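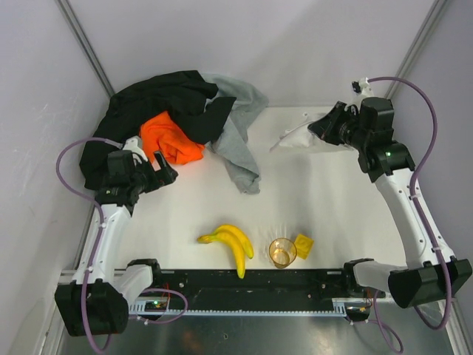
Kelton Household Words is a word list with short usage notes, covering what people in three towns call the ordinary things in their homes. It began with one stubborn problem, the many names for clothes that have been taken off and not yet put away. A crumpled orange cloth next to a black garment, with fruit and a cup on the same white table, would be "the clutter" to most speakers in Kelton, "the mullock" in Ukton and "bits" in Bellamy. The list records these words, where they were heard and what the speaker took them to mean. It does not try to say which is correct.

Version 3, released 30/01/2026

What is in the download

entries.csv: one row per word, 400 rows in this version
senses.csv: one row per meaning, linked to entries by entry_id
places.csv: the 3 towns, with the outlying villages counted under each
notes.txt: longer remarks that would not fit in a cell

All files are UTF-8. Fields are separated by commas and text fields are in double quotes. Line endings are Unix style. If you open entries.csv in a spreadsheet, set the entry_id column to text first or the leading zeros will go.

Columns in entries.csv

entry_id: four digits, never reused
headword: the word in its most common spelling
variants: other spellings, separated by semicolons
word_class: noun, verb, adjective or phrase
place: KEL, UKT or BEL
room: kitchen, wash, bed, yard or general
age_band: under 30, 30 to 59, 60 and over
source: S for spoken, W for written, B for both

Where a word was given in more than one town it has a row for each, with its own entry_id. Do not add up rows to get a number of different words. Use the headword column and remove repeats.

How the words were gathered

Most came from a paper form left in libraries and at the Bellamy market. It asked for the word used at home for a thing described in a sentence, with no word suggested. A smaller part came from recorded talks, typed up by hand. Written sources are shopping lists, recipe cards and letters lent by families and then returned. None of the originals are included, and neither are the recordings.

Spelling was a constant nuisance. Many of these words are hardly ever written down, so people spelled them as they heard them. The headword is the spelling given most often. Where there was a tie we took the shorter one.

Changes in this version

The wash room words have been split from the kitchen words. They were together in version 2, and this made a mess of "maiden", "horse" and "airer".
Fastwood has been moved from places.csv to notes.txt. Only four forms came back from there, too few to treat as a town of its own.
"Pots" as a verb ("I'll pot after tea") has its own entry.
Duplicate rows for "nesh" removed.
The age_band column no longer allows blanks. Unknown is now written as U.

Known problems

Ukton is thin for anyone under 30. Yard words are thin everywhere, as the yard page was on the back of the form and often missed. Some entries marked S were probably read off the form aloud and should be B. The meaning given for "slart" in senses.csv covers two uses that ought to be separate.

Use

Free to copy, change and share, including in teaching material, as long as the name and version number of the list are given. Please don't try to match entries to families.

Corrections are welcome at any time. Send the entry_id, the change and where you heard the word. Anything received by the end of February goes into the next version.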